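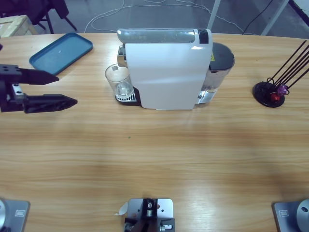
Has anyone figured out why a capsule machine would start making weak, lukewarm coffee after it sat unused for a while? I got mine set up again in September after 3 months in a closet (long story, kitchen remodel) and every cup tastes like coffee-flavored water. I filled the tank, put a glass under the spout and tried a red capsule and then a purple one from the holder, same sad result both times. The machine is white with the lever on top, and the lever feels normal to me. Do I need to descale it or is something broken??
Yi-an Cha, Plesutgate

Siu-ming Man
Descale it. Mine did the same thing.

Seon-mi Won
I'd descale too, but first run plain water through it with no capsule in, a full tank's worth if you have the patience. Old water sitting in the pipes tastes awful, and the first cups after a long break are never great anyway!

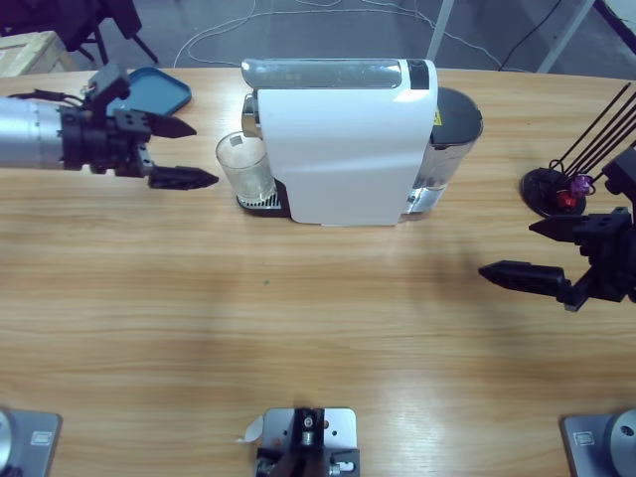 Also, lukewarm coffee is often just a cold glass. I had the same complaint for ages and blamed the machine for all of it. If you're using a clear drinking glass like the one under the spout there, fill it with hot tap water for 20 seconds, dump it, then brew. Huge difference, and it's free.

Oh, and press the small cup button if you have one. I used the big one for 7 weeks without noticing, and of course it was weak.

Eun-seong Yeo
Agree with the rinse, but take the tank off and wash it before you do anything else. Then push it back down firmly. Mine looked like it was on and it wasn't seated, so the pump was pulling in air.

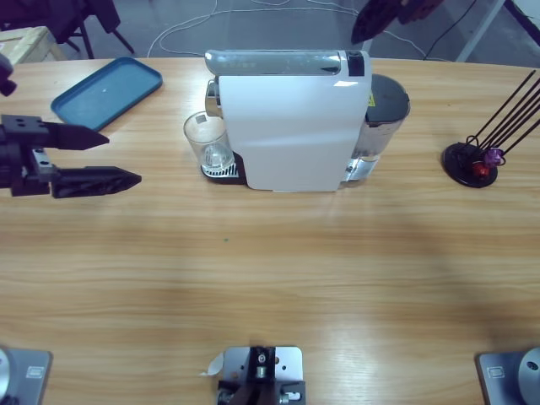 Water tank on the right, dark lid on top

Pull out the drip tray while you're at it and scrub the slots with an old toothbrush. It won't fix the taste, but after months in a closet I'd want it clean.

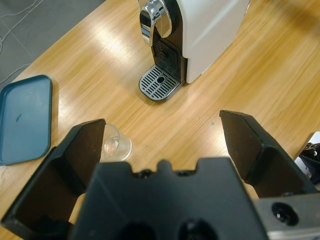 Drip tray, with the glass standing on the table

If it's still weak after descaling, then I'd start worrying about the pump.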